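周六还得上班。15/06/2019,我在值班本上写下日期,下面空着。

Krūmiņa那边催了三遍。抓取安全规程,第四版,星期一早上要签字。签字的人是我,写的人也是我,改的人是Tõnu Kazlauskienė,他人在走廊那头,门关着,能听见他在嚼东西。

规程一共30条。我卡在第11条。

“夹爪张开且未持物时,不得进入两物体之间的间隙,除非间隙宽度已经确认。”

谁确认?怎么确认?三月份那次就是因为这句话。Oltard的人说软件确认过了,Coverus的人说操作员确认过了,操作员说他以为“确认”就是屏幕上没有红字。一条手臂停在两只箱子中间,停了一整个下午。没人受伤。箱子坏了一只。然后就有了第四版。

我去敲门。

“第11条,”我说,“删了吧。”

“不删。”

“那你写。”

他擦了擦手,过来了,坐我的椅子。我站着。他把编号812的仿真任务调出来,停在下降之前,不动了。 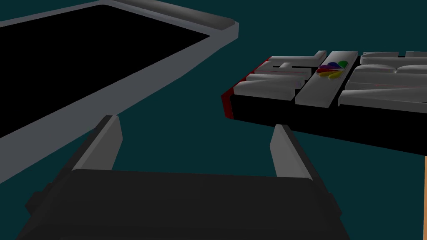 第11条管的就是这种时候,Tõnu说,手还没下去,什么都还来得及。他指着屏幕,让我说哪儿危险。我说没有啊,爪子开着,中间什么都没夹。他说你再看。我看了。左边那根指离灰边的黑面板近,右边那根离那块带孔雀标志的黑色字块近,中间一道斜的空当,手就冲着空当。“你看的是爪子,”他说,“规程要你看的是指头外侧。”外侧。我写了三版都没写过这两个字。

我把椅子抢回来,打字。

“第11条 进入间隙前,须分别核对左、右指外侧至相邻物体的距离。两侧各记一次,不得以中心距离代替。”

“谁核对,”他说。

“下指令的人。”

“写上。”

写上了。

“物体有一部分看不见呢?”

我又看屏幕。黑面板往左上角出去了,字块往右出去了,最右边还有一条橙褐色的东西,可能是根柱子,也可能是腿,只露那么一点。我刚才根本没看见它。

“按看不见的那部分也在那儿算,”我说。

“这不叫规程,这叫祈祷。”

“那就——看不全的物体,先换视角,换不了就不下。”

他没说话。他不说话就是同意,在Selwood的时候就这样,那时候我们给分拣线写操作手册,他能一星期不说话,手册照样出来。

第12条我自己加的。任何人可以喊停,喊停不用填理由。

Tõnu看了很久。“Krūmiņa不会喜欢这条。”

“嗯。”

“上次那个操作员,”他说,“他其实想喊的。他跟我说过。表上有一栏‘停机原因’,必填,他不知到填什么。”

我不知道这件事。三个月了,报告我看了有十几遍,里头没有这个。

“你怎么没写进报告?”

“他让我别写。”

走廊里的灯灭了一次,感应的,又亮了。他回去接着吃他的东西。我把第12条挪到前头去,变成第1条,后面的编号全乱了,引用也全得改,第11条现在是第12条,附录里还有别处提到它,我得一个一个找。

七点多,Krūmiņa又来电话。问写完没有。

我说没有。编号在改。

她问改编号要多久。

我看了眼屏幕,812还停在那儿,爪子张着。我说今天晚上吧,你别等我吃饭了。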